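Reading time: 6 minutes

Sampaio Parcel Packing Guide
Section 2: Setting Up the Packing Table and Closing a Food Parcel

2.1 Purpose of this section

This section describes how to prepare a household table for packing dry foods and snacks, how to arrange the items before they go into the carton, and how to seal the finished parcel. It applies to the Sampaio standard carton, part number 2308, and to the small carton, part number 1242. Instructions for glass, liquids and refrigerated goods are given elsewhere in this guide and must not be replaced by the steps below.

Customers who pack for the Kudero collection service should also read the size and weight limits printed on their booking sheet. Where the booking sheet and this guide differ, the booking sheet applies.

2.2 Preparing the table

1. Select a table that stands level and does not rock when leaned on. The working height should allow the packer to reach into an open carton without bending.

2. Clear the table and wipe it down. Allow it to dry fully.

3. Cover the table with a clean cloth. A textured cloth is suitable and helps keep light packets from sliding. Smooth out folds, particularly at the near edge, where the carton will stand.

4. Place the table where there is enough light to read small print. If the table stands near a window, draw the curtains back or switch on a lamp as needed.

5. Keep pets and small children away from the table until the carton is closed.

Note: The cloth protects the table from scratches made by carton corners. It does not protect against blades. Do not cut tape or cardboard directly on the cloth.

2.3 Arranging the items

Set out everything that is to be sent before the carton is opened. Items packed straight from a cupboard are easily forgotten on the packing list, and a list that does not match the contents may delay the parcel.

1. Place boxed foods along the back of the table. Flat boxes should lie down; tall, narrow boxes may stand on end if they are steady.

2. Place bagged and wrapped snacks to one side, apart from the boxes, so that nothing heavy is set on them.

3. Keep the packing tape at the back of the table, within reach of both hands. A roll stood on its edge must be checked now and then to see that it has not rolled away.

4. Leave the front of the table free for the carton.

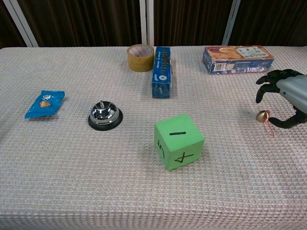 5. Check each item for a date. Do not send any food that will pass its date before delivery.

6. Examine the seams of every wrapper. Press gently near the crimped ends. If air escapes, set the item aside.

7. Examine box corners and end flaps. Light wear on the outside of a box is acceptable. A box that has been opened, or whose flap no longer holds, must be placed in a sealed bag or left out.

8. Enter each item on the packing list by its full product name as printed on the package. Entries such as "snacks" or "various" are not accepted.

Caution: Do not remove foods from their original packaging to save space. Printed labels must remain readable.

2.4 Filling the carton

1. Fold the carton into shape and tape the bottom seam with two strips, one over the other.

2. Line the bottom with crumpled paper or one sheet of Prollik padding.

3. Place flat boxes first, with the largest face down. Stand narrow boxes against the carton wall — never in the middle, where they may fall when the parcel is turned.

4. Fill gaps between boxes with paper. Items should not shift when the carton is tilted slightly to either side.

5. Place wrapped snacks on top. They should rest loosely and must not be pressed down to make the lid close. If the lid does not close easily, use a larger carton.

6. Lay the packing list on top of the contents, with the writing facing up.

Note: Wrapped snacks may swell during air transport. Leave a space of one finger's width below the lid.

2.5 Sealing the carton

1. Close the short flaps, then the long flaps.

2. Draw the tape along the center seam in one continuous strip, pressing it down with the flat of the hand. The strip should extend a hand's width down each end.

3. Apply a second strip across each end seam.

4. Fold under the free end of the tape on the roll before putting it away, so that it can be found again.

5. Turn the carton over and inspect the bottom seam. Re-tape if any part has lifted.

Caution: Use packing tape only. Masking tape, office tape and string are not accepted by the Kudero service. Tape must not cover the address label or any bar code.

2.6 Common difficulties

Tape splits lengthwise when pulled. Cut away the damaged portion across the full width of the roll and begin again, pulling slowly.

Tape does not hold. The cardboard may be dusty or damp. Wipe the seam with a dry cloth. Replace the carton if it feels soft.

Contents rattle after sealing. Open the center seam, add paper and seal again with fresh tape.

Carton bulges. Remove items until the lid lies flat — a bulging carton may be refused at the counter.

2.7 Replacement supplies

Cartons, tape and padding may be ordered from Bramar under supply code 2079. Questions about this section should be addressed in writing to Carol Goodall, Customer Guides, Sampaio.

Section revised Wednesday, July 10, 2019.

We use cookies to improve your visit to this site. By continuing to browse, you accept our cookie policy.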